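Home | Notebook | Bench Log | Parts

May 2025
Anjana Gazi
2 comments · 1 share

Sock day! Goal was 40 takes of the pair task for Orkar, both hands going, starting with the socks apart and ending with one laid on the other. I got 16 I'd keep, plus 8 I want Arik to look at before I toss them (mostly me dithering over which sock to grab first).
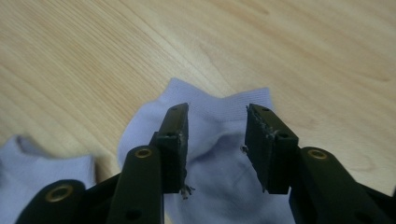

Slow approach is my new rule. When I rush the close I pinch one layer of the cuff and then have to fish for the other, and I really don't want the model learning to fish. Also, pads need a clean, they've got fuzz on them again. 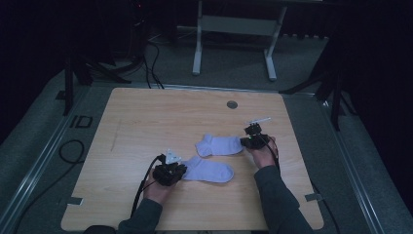 Both arms did get tired, so I'm capping sessions at 45 minutes. Next up is the same thing with dark socks, if Bandara ever gives them back!

Filed under: Bench Log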